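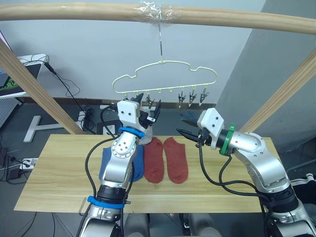

## 4. Enregistrer une démonstration bimanuelle : suspendre des chaussettes

La procédure suppose que les deux bras sont déjà calibrés et que le poste de téléopération répond (voir section 3). Une démonstration dure 14 secondes au minimum ; en dessous, le script de conversion la rejette.

### 4.1 Préparation

1. Poser les chaussettes à plat sur la table, par paires, sans superposition.
2. Vérifier que les pinces du séchoir s'ouvrent sans effort excessif. Un ressort trop dur fait glisser les doigts.
3. Ramener les deux bras en position de repos, préhenseurs ouverts.
4. Lancer l'enregistreur à une période de 2 ms :

```
senen record --task chaussettes --period 2 --max-episodes 600
```

### 4.2 Conduite du geste

Saisir la paire par le bord-côte, jamais par la pointe. Lever à la verticale avant tout déplacement latéral. L'opérateur garde les yeux sur le retour des caméras de poignet pendant la saisie, puis passe à la vue de tête pour l'approche du séchoir.

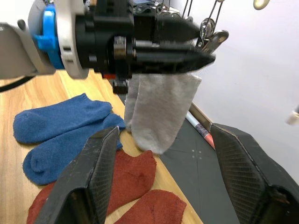
*Cahiers techniques Senen, n° 873*

Marquer un arrêt bref une fois la paire levée. Cette pause sert de repère à la segmentation automatique ; sans elle, la saisie et le transport sont fusionnés en une seule phase.

Le second bras reste ouvert et en retrait tant que la paire n'est pas stabilisée. Il intervient ensuite pour ouvrir la pince du séchoir. Ne pas commander les deux préhenseurs en fermeture au même instant : le limiteur de couple coupe l'épisode.

### 4.3 Reprise après erreur

Si une chaussette tombe, ne pas interrompre l'enregistrement. Reprendre la pièce là où elle se trouve et terminer le geste, puis annoter l'épisode `reprise`. Si elle sort de la zone atteignable, arrêter et annoter `rejet`.

Les seuils de segmentation sont ceux de Tyra Viklund, révision du 25 avr. 2018. Pour les modifier, éditer `segments.yaml` et relancer la conversion sur l'ensemble du lot.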